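My kid's robotics club at Otlow has announced that this term's project is teaching an arm to fold clothes. I've got opinions and a lukewarm tea, so here we go.

The kit is a Cirkier arm with 3 joints that work and one that sulks. The plan is that the students fold clothes by hand at home, film it, and the software learns from that. 100 folds each. We've done 58.

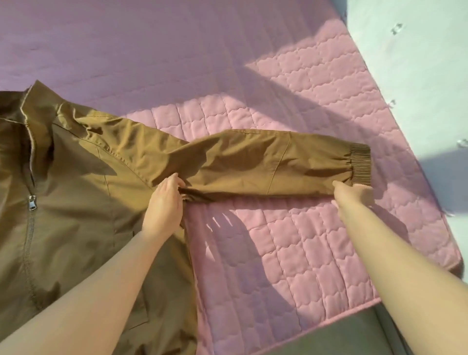 What bothers me is how little of it is robotics. In February they were wiring motors and arguing about gears. Now it's laundry with a spreadsheet, and every fold has to be labelled in Coden before it counts.

Jackets are the worst. Sleeves never go the same way twice, and I can't see a gripper with two rubber fingers coping with a collar.

Trousers I'll allow. Fold in half, flatten, done. If the arm manages one pair by the end of term I'll eat my words – but only one pair, and on a proper bed.
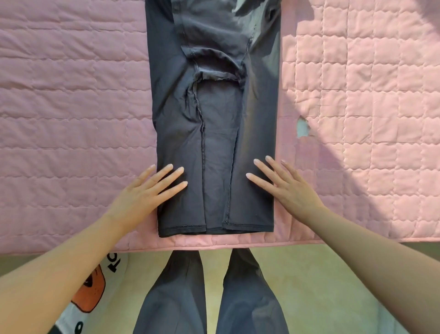
Leclerc replied that labelling is most of the job these days and the kids may as well find out early. Fair, I suppose. Still think they should've kept the gears.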